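4.2 Failure during peg placement

Of the 372 placement attempts logged in June, 23 ended in a protective stop. We had expected most of these to come from the arms getting too close to each other. They didn't. Almost 80 per cent traced back to the right hand losing track of how hard it was pinching the peg, and the controller then pushing down on a part that had already tilted. Reddy and Bilyk went through the logs by hand, Tuesday runs first – those were the worst.

The sequence is short. Right hand closes on a peg, lowers over the board, looks for the slot with small sideways moves. Left hand is meant to hold clear until called. In the bad runs the fingertip reading drifted low, the grip was tightened to make up for it, and the peg rolled a few degrees between the fingers. Wrist force climbed after that and the stop tripped. 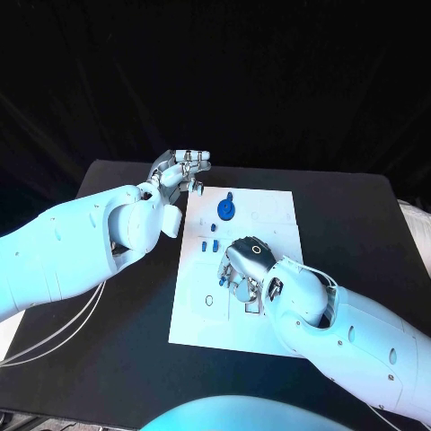 Figure 3. Right hand over the board with a blue peg between the fingertips, left hand held clear.

4.3 Cause and interim fix

The drift was first put down to the Bisine tactile pads. Swapping them made no differnce. Romaniuk then found that the zero offset was only read at power-up, so any change over a long session was carried into every grip after it. Same behaviour on both hands, but the left one rarely pinches so it went unnoticed.

Interim fix: re-zero before each pick, fingers open. Also a lower cap on downward force during the slot search, and a full stop if the offset moves too far between two picks. Palacios wrote the check into the Fokine controller. We have not yet tested wether the lower cap slows down placement in the tighter slots.

One safety point remains open. After a protective stop the hand keeps its grip, and an operator reaching in to free the peg is working under a powered arm. Until the release routine is finished, both arms are to be powered down first.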